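# Teaching a Robot to Pour, One Cup at a Time

The first thing that surprises people who visit the Kelbridge workshop is how small the job looks. A beige table, some paper cups, a little wire holder on a round base. Two robot arms face each other across the tabletop like a pair of diners waiting for their order. And then somebody starts, the left arm closes two black fingers on a cup, and you find you've stopped breathing.

Pouring is one of those jobs that we learn so early we forget we ever learned it. A toddler gets it wrong for months. Milk goes on the tray, on the floor, on the cat. By school age most of us can fill a cup while talking to someone in another room, and from then on we can't say how we do it. When do you start to tilt? How fast? What tells you to stop? Try to write the answers down and you'll soon see why the team at Kelbridge gave up on writing them down.

What they do instead is show the machine. A person guides the arms through the whole job, from reaching for the cup to letting go of it, and everything is recorded: what the cameras see, how each joint bends, how wide the fingers are open. One complete go is called an episode. Gather enough episodes and you can train a program (Kelbridge's is called Aka) to look at a table it hasn't met in quite that state before and work out what the arms should do next. It's a lovely idea, and it rests completely on the quality of the examples.
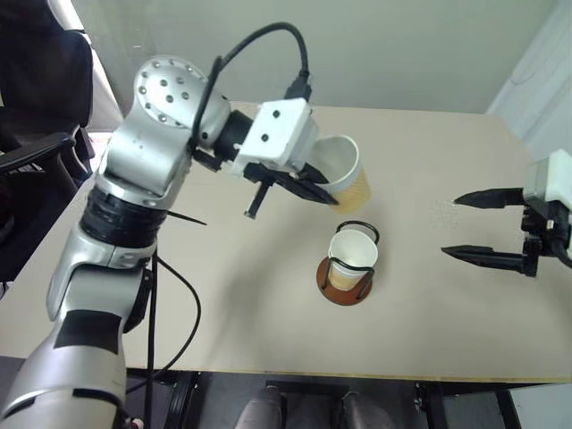 The goal for the pouring job is 600 good episodes. They come in batches of 25, and after each batch everyone gets up, stretches and puts the kettle on. I had imagined the work would be dull. It's closer to practising scales on a piano, with that same odd mix of boredom and total attention, and people get properly good at it! I watched one operator go through most of a batch with hardly a wobble, and the room went very quiet, the way it does when a darts player is on a run.

Paper cups are a splendid choice of opponent, by the way. They're light, so a careless finger sends them skating. They're soft, so a firm grip squashes the rim into an oval and the pour goes off sideways. Too gentle a grip and the cup slips as its weight shifts towards the lip. A steel beaker would forgive all of that. The team wanted Aka to learn on something unforgiving, and the paper cup is about as cheap and cross-tempered as kitchen objects get.

The table is rearranged between goes. If the cups always stood in the same three places, the program would simply learn the places, and the first time a cup turned up a hand's width to the left it would pour neatly on to the tabletop. So the cups are shuffled, sometimes close together and sometimes well apart. The holder moves as well. There's a printed list of starting layouts, and it's followed strictly, having replaced an earlier system of "just put them anywhere". People, asked to be random, are hopeless at it. Everyone drifts towards the middle of the table and everyone likes a tidy row.

That list came out of the Piątek notebook, a fat ring-bound thing that sits by the door and holds two years of small discoveries. Some entries run to a page and a half, with diagrams. One just says "sleeves!!" and is underlined. (Loose cuffs kept drifting into the camera's view, and the program had begun to take an interest in them.) I could have spent the whole afternoon with it.
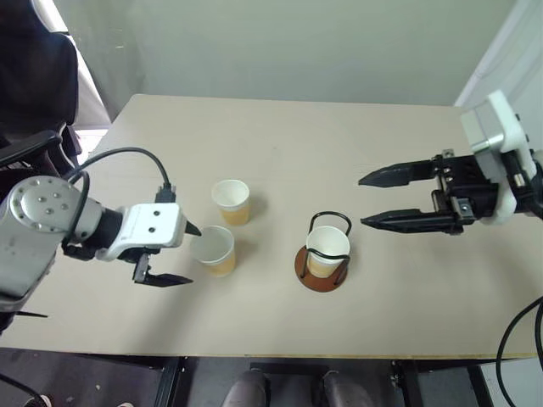 **Why not film people pouring drinks and train on that?**

Ordinary video shows what a hand did, but it carries no record of what the robot's own joints and fingers would need to do. Kelbridge does use some film of people for background, and it helps the program get a feel for what cups and liquids look like. The real learning, though, comes from episodes made with the arms themselves, where every picture is matched to a movement the machine is able to make.

The mistakes were what I really wanted to ask about, and the answer is more interesting than I'd guessed. A spill caused by an operator losing concentration goes in the bin. A fumble that is noticed and put right is kept, and given a special tag. Say the fingers close slightly too high, the operator feels it's wrong, opens them, drops down a touch and tries again. That's gold. A program brought up only on perfect pours has no idea what to do when its own pour starts badly, and sooner or later it will.

Early on, nearly everything they kept was flawless, and the first version of Aka was a bit like a waiter trained entirely from photographs. It was graceful until something moved. It would miss a cup by the width of a finger and then carry on with the full routine, pouring from a cup it wasn't holding. The team laugh about that version now with real fondness.

Then there's speed. New operators go slowly, out of nerves, and their episodes are full of little pauses where the arms hang still while a person thinks. The program can't tell thinking from doing. Feed it enough pauses and it learns to stop dead above a cup and stay there. So nobody's first 5 batches are used for training, however good they look, and the advice given to beginners is to decide before you move.
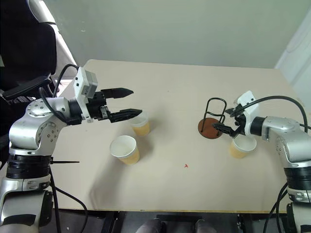 ## From one table to many

The next stage is Pestudov, the name given to a plan for taking the same job out of the workshop and into other rooms. A program that pours well on one beige table against one pale wall may be lost on a dark worktop by a sunny window. Pestudov will use fewer episodes in each room and a lot more rooms, with different cups too: mugs, beakers, the odd glass once everyone's nerves can stand it.

The people who've been recording all spring are itching to go. There's a sheet pinned up for suggestions of places to try, and it was filling up fast when I visited in August. Somebody had put down a boat. Underneath, in different handwriting, somebody else had asked which boat, and whether there'd be lunch.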